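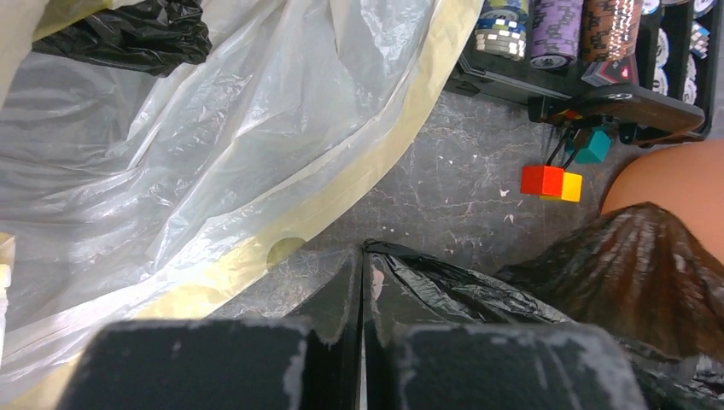
Have you ever tried to pick up a plastic bag while wearing thick winter mittens? It slides, it crumples, and it never keeps the same shape for long. Robots have just that kind of trouble, and a group of people in Condville wanted to find out how to help.

Ilona Mészáros and her team gave their robot a small camera right near its two fingers, so it gets to see things from very close up -- a bit like having an eye on your wrist! A black bag looks like a little mountain when the fingers pinch it, and a floor with other things lying on it can be a real muddle to look at.

So how do you teach a robot about bags? In June the team tried 2 ways. First they let it practice only on a bare, tidy floor. Then they let it practice in messy places too, with toys and games and boxes left lying about (you may know a bedroom like that). Altogether it had 3,063 tries, which took a good deal of patience from everybody.

The robot that had practiced in the mess did better, even in rooms it had never seen before. It still dropped almost one bag in four, mostly the very thin ones, and Sándor Lengyel would like to know why. He thinks the robot may need to feel how hard it is squeezing, the way your fingertips do, and that is what the team will test next.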